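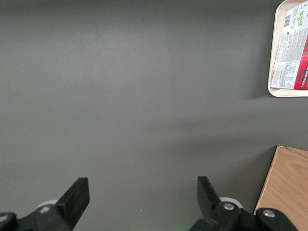 Wrist view, jaws open, package in the tray.

March 2019, Saturday

Long day on the arms and most of it went to one fault. I had planned to get through 100-odd pick and place runs before lunch. I stopped at run 79.

The right gripper let go by itself. I had sent no open command. It was halfway through a slow lift, straight up, and the jaws went from closed to fully open in one movement. The controller then showed error 79, which I first took for the run number being repeated on the wrong line. The Girnham manual lists it as "position feedback lost" and says to restart. I restarted, homed both arms and tried the same lift again. Four lifts were fine. On the fifth the jaws opened again, same height, same error.

What bothers me more is the stop. I hit the red button the second time and the arm kept moving up before it held. It wasn't far, maybe the width of my hand, but it should hold right away. My other hand was on the table edge, nowhere near it. I still didn't like it. I switched everything off at the wall and went and had a sandwich.

After lunch I pulled the log. Line 319 is the last good reading from the finger motor. After that there is a gap, then the value comes back as zero, and the controller seems to read zero as "open" and drives the jaws there. So a bad reading turns into a real movement. That is a poor choice in the software whatever is wrong with the hardware. Wrote to Kolev with the log attached and didn't expect anything on a weekend.

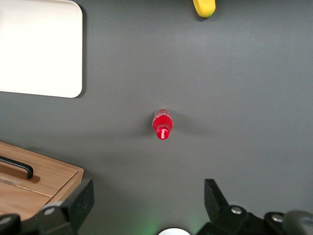
Check the cable before you touch the software, Kolev wrote back within the hour, and don't run it again until the stop has been tested with nothing in the jaws. They have had the same error from a connector that works loose when the wrist turns past a certain point. They also said the late stop is a separate problem and I should write it up as one.

So I took the cover off the wrist. The connector was seated but the clip was cracked on one side, and I could rock it with a fingernail. I don't have a spare. Skirnico sells the part in packs of ten and ships through Postix, so it won't be here before the middle of the week. The manual says that clip is good for 1,000 hours. Mine hasn't done anything like that.

Tested the stop with the jaws empty, at low speed. It held right away every time. At full speed it was late again, twice. I lowered the speed limit on both arms and put tape across the start switch with a note on it.

Still to do: order the clips, send Kolev the stop times, ask if the zero reading can be made to freeze the jaws instead of opening them. The April schedule will have to slide by a week. Left arm had no trouble all day.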